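**Room 8, Khattak Studios: what's in it and how to use it**

Room 8 is our plain one, and we're very fond of it. It has a big white wall, a white ceiling and good, even light from overhead, and people who hire it tend to come back asking for it by number. Amna Paracha looks after the bookings and will happily talk you through it if you ring before 11 in the morning.

### The light

We get more questions about the light than anything else in the building! It comes from a rectangular fluorescent panel set up on the ceiling, well out of the way, and it's lovely for close handwork (sewing, model making, sorting tiny parts, all of that). The switch is by the door. Give it a moment to come up fully before you judge a colour, and if you're matching paint or thread, bring a daylight lamp as well. There are sockets along the skirting for it.
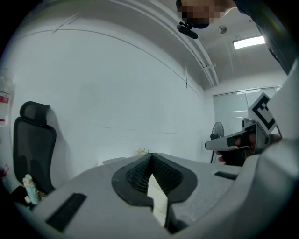 *Ceiling light in Room 8, with the two pipes coming down the corner.*

The pipes are fixed to the ceiling with brackets and we've left them on show. Please don't hang anything from them, even something light. Noreen Yousafzai has a box of freestanding hooks and rails in the store cupboard, and they do the job much better.

### The wall

Oh, the wall. It's large, plain and white, and you can pin a project up in your head on it before you've even unpacked. Real pins are another matter: use low-tack tape or the white putty from the front desk, and peel it off slowly at the end. It makes a smashing backdrop for product photos, and it takes a projector well with the overhead panel switched off. We repaint it every October, so if you spot a scuff in September, well, so have we.

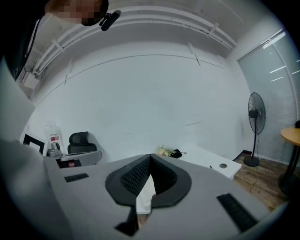

Tables come from the Aslow range, the folding sort with a lockable leg, and two people can put the whole set up in no time. If you'd like a different layout, tell us when you book and we'll have it ready for you. Chairs are stacked in the corridor.

### Booking details

- **Seats:** up to 30 for a talk, fewer if you want tables out
- **Shortest hire:** one hour
- **Floor:** hard, swept after each booking
- **Kettle and sink:** in the shared kitchen next door
- **Step-free access:** yes, from the side entrance

Bring your own materials, cutting mats especially, as ours go fast. Aqeel Memon keeps the spare extension leads and will want them back on the same hook.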